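桌面摆台手持夹爪示教数据 说明文件

一、概述

本数据集记录人员手持双指夹爪完成单人餐位摆台的过程,用于训练 Kestov 餐厅服务线上的摆台策略模型。任务对象为盘、餐刀、叉等常用餐具,台面为浅色木纹桌,桌上铺编织餐垫。示教人员双手各持一只夹爪,图像由夹爪相机和头部相机采集。

本说明面向三类读者:使用数据训练模型的工程人员、安排示教班次的现场主管,以及岗位受到影响的餐厅员工。第五节以后的内容与工作安排有关,不需要算法背景。

二、数据构成

当前版本共 880 条示教轨迹,由 14 名餐厅员工录制,其中 8 人此前在 Kestov 从事前厅摆台工作,其余来自洗消和备餐岗位。每条轨迹包含以下内容:

左夹爪相机视频
右夹爪相机视频
头部相机视频
两只夹爪的开合宽度
两只夹爪的位姿估计
任务文字说明及分段标签

各路数据以统一时钟对齐。时钟偏差超过阈值的轨迹已移入 rejected 目录,未删除,可用于检查同步程序。

三、视角与光照

夹爪相机距离台面很近。两指张开、中间无物时,画面主体往往只有桌面木纹,特征稀疏,漆面反光会进一步压低对比度。位姿估计在这类片段中容易漂移。
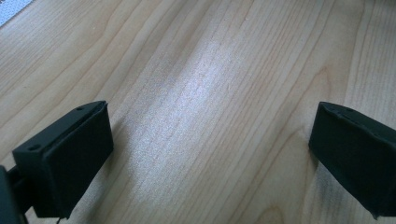 处理方法是把头部相机的估计结果作为约束,在夹爪相机特征点不足时提高其权重。该步骤由 align_pose 脚本完成,默认开启。关闭后,空手移动段的误差会明显增大,抓取段影响较小。

反光没有在采集阶段消除。Ikevura 门店临窗的桌子在上午同样有强反光,训练集保留这类样本。做过去反光增强的用户请在实验记录中注明,否则结果无法与基线对比。

四、分段与标签

每条轨迹按动作切分,标签取值如下:

approach 夹爪移向目标餐具
grasp 两指闭合至夹住
transfer 夹持状态下移动
place 放置并松开
idle 等待或双手调整

grasp 的起点定义为开合宽度开始单调减小的那一帧,终点定义为宽度稳定。细长木柄餐具的接触面窄,指垫夹在柄的两侧,柄身可能在夹持中转动。标注时不因转动另开新段,只在 note 字段写入 slip。
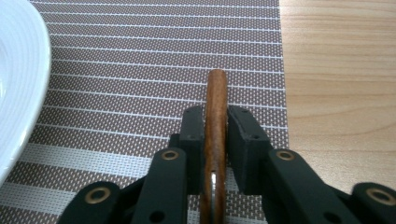 维护部门:Kovalchuk 自动化部 · 前厅作业组

标签由两人独立完成,分歧交 Ostap Romaniuk 裁定。裁定记录保存在 labels/review 目录,包含原始的两份标注。place 与 idle 的边界分歧最多,使用者若对放置时刻敏感,建议直接读取开合宽度曲线,不依赖标签。

五、示教岗位的工作内容

示教不是额外任务,计入正常工时。示教人员按桌面任务单操作,每段连续录制后休息,休息时间同样计入工时。夹爪连同线缆有一定重量,前臂和手腕负荷高于徒手摆台。Glenys Tautahi 负责排班,同一人不连续两个班次录制。

初期版本要求示教人员放慢动作,录出的数据与实际摆台节奏差距较大,员工也反映手腕更易疲劳。现行版本取消速度要求,只规定餐具的最终位置和朝向。刀放在盘的左侧还是右侧以任务单为准,与门店惯例不一致时不算错误。
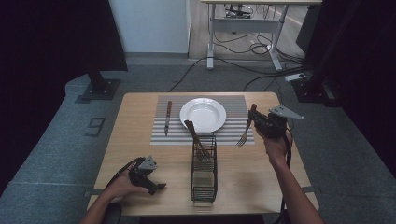
图 3 双夹爪摆台,头部视角。餐刀位于盘左侧,右夹爪位于叉柄处。

六、对岗位的影响

Ikevura 门店从八月起试用自动摆台,覆盖午市开餐前的准备时段。试用期间的变化如下:

1. 重复摆台工时减少,对应员工转到迎客、预订和过敏信息核对。
2. 新增复核岗,逐桌检查机器摆放结果,发现偏差手工更正,并在 Pluvo 终端登记。
3. 餐具补充仍由人工完成。餐具放入架子时柄须朝上,否则模型抓取失败率上升。这项要求增加了洗消岗位的工作量,尚未解决。
4. 餐垫须在机器作业前由人工铺平。

前厅领班 Sarahí Zepeda 在试用反馈中提出,复核工作节奏不均,机器连续出错时一个人处理不过来,而工时表仍按单人配置。前厅作业组已将复核岗高峰时段改为双人,效果待下一次排班评估。另有员工提出,摆台原本是新人熟悉桌号和区域的途径,改由机器完成后需要单独安排熟悉场地的时间。该意见已写入入职流程草案,草案未定稿。

七、隐私与同意

头部相机会拍到示教人员的前臂和手,也会拍到桌子周围的环境。所有示教人员签署书面同意书,可随时撤回,撤回后其轨迹在下一版本中移除。音频不采集。

轨迹时长、失误次数和 slip 标记不得用于绩效考核。数据中的人员编号为随机生成,对照表由 Tarek Amrani 保管,现场主管无访问权限。

八、已知局限

只有单人餐位,没有多人桌。
餐具样式少,木柄餐具占比高,对全金属餐具的泛化未经验证。
没有玻璃杯和盛有液体的容器。
全部示教人员惯用右手,左夹爪承担精细动作的样本偏少。
没有顾客在座时的数据,不得据此部署到营业中的餐桌。

九、版本与联系

版本 3 修正了右夹爪开合宽度的零点偏移,版本 2 的宽度数据不宜与其混用。转换脚本见 tools/convert_width。

数据问题联系 Riaan Swanepoel,排班和岗位问题联系 Glenys Tautahi。现场答疑每周二 15:00,在前厅作业组办公室,各班次员工均可参加,按出勤计。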